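Household Textiles, Week 4 Notes: Steaming, Pressing and Getting Through a Pile of Clothes

Soscombe Community College, Home Skills Evening Program
Notes revised October 3, 2021

Hello again everyone. I promised I'd type up what we went through in class, plus the bits I skipped when we ran out of time (sorry, I do go on about collars). Bring this with you to the next session, and scribble all over it.

1. Where we left off

Last week was fibres and care labels. If you missed it, the short version is that the label wins every argument. You can have the fanciest steamer in the shop and it won't save a rayon blouse from being treated like a tea towel. Have another look at your Week 3 sheet before you try anything below, especially the part on blends.

2. Setting up on a bed

A lot of you told me you don't own an ironing board, or you own one and it lives behind the door with three coats on it. Fine! I went years without one in my flat at Zircombe. A padded ironing mat on top of the bed does the job for T-shirts, pillowcases, kids' clothes and most cotton shirts. You want the mat flat, with the wrinkles in the quilt underneath smoothed out first, and you want to be able to reach the whole garment without kneeling on it.

Keep the finished clothes off the mat. A folded stack up by the headboard is perfectly good, as long as it isn't where your elbow goes. I also like to have the steamer in my stronger hand and use the other to hold the hem, although plenty of people do it the other way round and get lovely results.

For a T-shirt, spread it out with the neck away from you and the hem towards you. Keep a light hold on the hem while the nozzle goes up to the collar. A bit of tension is the whole trick with knits. Too much and you'll stretch the bottom edge into a frill. 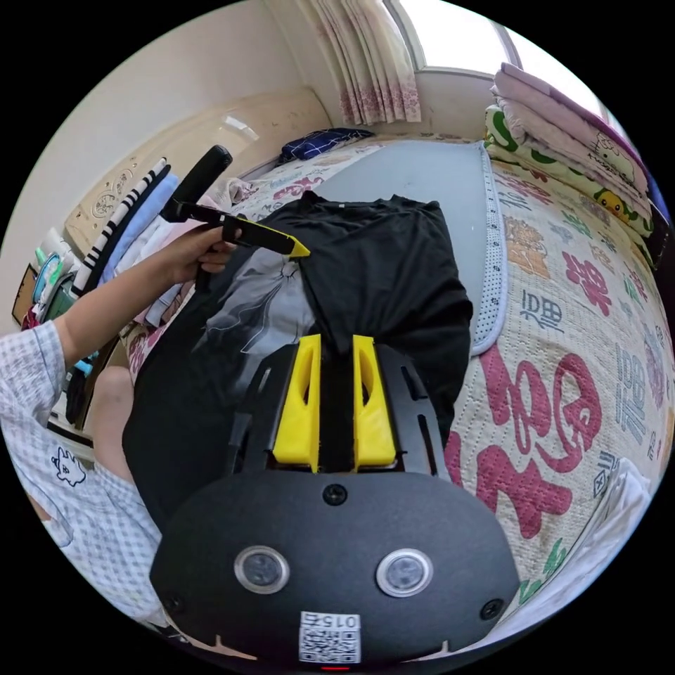

Barreto wrote on the class page that a collar never sits flat if you steam it first, and that the body of the shirt should be done before you go anywhere near the neck. I've thought about this all week and I half agree. On a heavy shirt with a stiff ribbed collar, yes, leave it till last, you'll only crumple it again while you're moving things about. On a thin tee I still start at the neck, so that the shoulders hang properly from it. Try both at home and tell me which you prefer.

3. Printed shirts

Big graphics on the front need a bit of care. The print can go tacky under heat, and once it has stuck to itself there's no getting it back (I have lost a very good Tarnau Folk Festival shirt this way and I'm still cross). So:

Turn the shirt inside out if the print is large.
Hold the nozzle a little off the fabric near the print.
Never fold a print against itself while it's warm.
Let the shirt lie for a minute before you stack it.

Dark colours have their own problem. Black cotton goes shiny if you press down on it with a hot iron, mostly along seams and at the edges of pockets. Steam is gentler, and that's the main reason I reach for the steamer with anything black or navy. If you only have an iron, put a clean cotton cloth in between.

4. Water

Somebody asked how much water to put in. Follow the fill line on your own steamer, please, they're all different. For the class ones the jug on the side bench holds 1000 mL and you'll use half of it, so 500 mL, for a decent pile of tops. Empty the tank before you put it away. I know it's a bother! Stale water is where those brown spits come from, and they always land on something white.

Don't tip the steamer too far back, either. Some models splutter if you do, and a wet patch on the mat will find its way through to the quilt.

5. The bed itself

People get so caught up in the clothes that they forget the surface underneath. A quilted bedspread is useful padding, but it holds moisture, and a quilt with a lot of colour in its pattern is worth testing before you work over it. Dab a hidden corner with a damp white cloth and see if anything comes off. If it does, put a folded towel under the mat.

Look at the sides of the bed as well. A frilled or ruffled bed skirt is pretty, and it's also right where your feet and your cord are going to be. Run the cord along the opposite side if you can. I wear slippers with a bit of grip when I'm working standing up, and I'd sooner you did too.

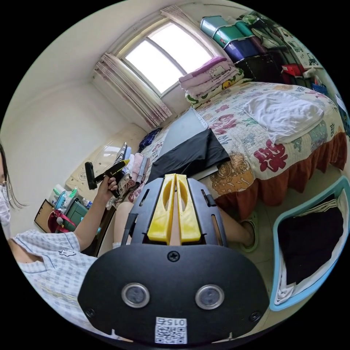
6. Folding and stacking

Fold once the fabric feels cool and dry to the back of your hand. Heavy things go at the bottom, so jumpers and thick cotton first, then tees, then anything fine. Stripes are a handy guide for beginners, because you can line up the bands and see straight away if your fold has gone crooked.

7. For next time

Please bring one printed T-shirt, one collared shirt and a pillowcase. We're in Room 53 again, and the door code is still 877. Read the care labels before you leave home and jot down what they say, we'll start with those and then do plackets and cuffs. If you've got a steamer of your own, bring it along, and carry it empty!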